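4.3 Descaling the Bristaria kettle

Descale when the fill line is hard to read or when the boil takes longer than usual. In hard water areas, allow some 31 boils between treatments.

1. Unplug the base and let the kettle cool.
2. Empty one 95 g sachet of Cladelum into the kettle.
3. Fill with cold water to the MAX mark. Do not boil.
4. Leave for 200 minutes, then pour away.
5. Rinse twice and wipe the spout filter.

CAUTION: Keep descaler off natural stone.

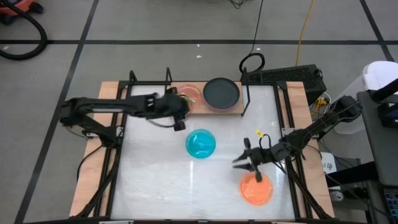
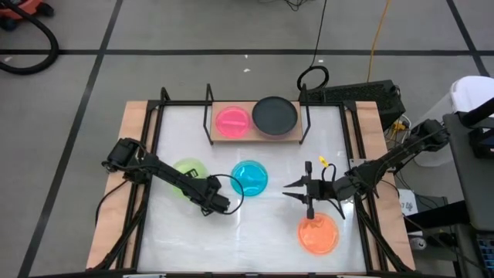

A reader of the online edition asks whether step 4 can be shortened by warming the water first. Warm water speeds up the reaction but foams, and the foam can reach the lid switch. Keep to cold water.

6. Fill to MAX, boil once and discard the water.

NOTE: If scale remains on the heating plate, repeat steps 2 to 6. Replacement spout filters are part no. 644.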